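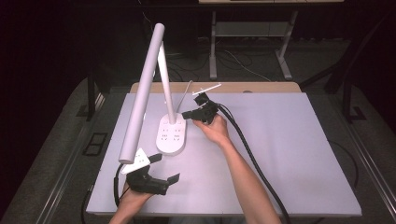
Dovano bench: progress report to the Pleswood Fund
Period from May to 27th November

We have a working bench! At our last report the paired hand grippers were going, but only on good days, and we were losing more time to setting up than we spent recording. Since then we have made 1,348 usable recordings on the one station. The grippers have now done 70 hours between services without a jammed finger, and we're very pleased with how the whole thing has settled down.

Most of your grant this period went on the bench and the upkeep of the grippers, so most of this report is about those.

The work surface

The pale board stays on top of the table for every session. It gives the cameras a plain background, and it's much easier to wipe than the timber. It does mark, though. Rubber and cable jackets leave grey smears that show up under the lights, so it gets a wipe with a damp cloth at the start of the day and again after lunch. We tried a stronger cleaner in May and it left a shiny patch, and we've gone back to water with a drop of dish soap. The board is held at the back corners with thin double-sided tape, replaced whenever a corner lifts.

The grippers

Each gripper gets a short check before anyone records with it. Open and close it fully, look at the finger plates from the side, and wiggle each plate with a thumb. A loose plate is the fault we see most, and it creeps in slowly enough that the person holding the gripper gets used to it. We now do up the plate screws with a small torque driver from Briggs, and that has cured nearly all of it. We also swapped the left gripper's spring, which had gone soft, and the two sides finally feel the same in the hand.

Finger plates are treated as a wearing part. We keep 16 spares in the drawer, already drilled, and a change takes around ten minutes including the check afterwards. After any change we close the gripper on a gauge block and compare the reading with the one written on the card in the drawer. If it has drifted, we reset the zero before going any further.

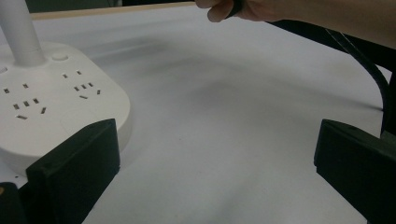
Mirham Workshop | Bench and Tooling Team

Cables

The cables were our biggest headache and they're where we've made the most ground. Each gripper has its own thick black lead, and with a person working in close to something upright, like a lamp or a power strip with a pole on it, the lead wants to swing across the board and catch. A second pair of hands on the cable helps a lot during setup. You can feel straight away how much slack the job needs, and where it drags.

We settle the slack before each new set of objects. Both arms go out to the furthest point of the task, then back to the start, and the lead should never pull at the wrist. A lead that pulls will also work its plug loose over a week or so, and this was behind the dropouts we reported last time. We've had 2 since the new clamps went on, both traced to the same plug, which has been replaced.

Still to do

The floor under the second workbench needs a proper tidy, and we'd like a cable tray there before we start using it in earnest. We also want to trial a softer finger pad for smooth plastic housings. The pads are on order with Briggs and fit the existing plates, so there's nothing extra to ask of the fund for those.

Spending is within the agreed budget, with the tray still to come out of it. Receipts for the torque driver, the spring and the clamps are in the usual folder. If anyone from Pleswood would like to come to Mirham and have a go with the grippers, please do, mornings are best.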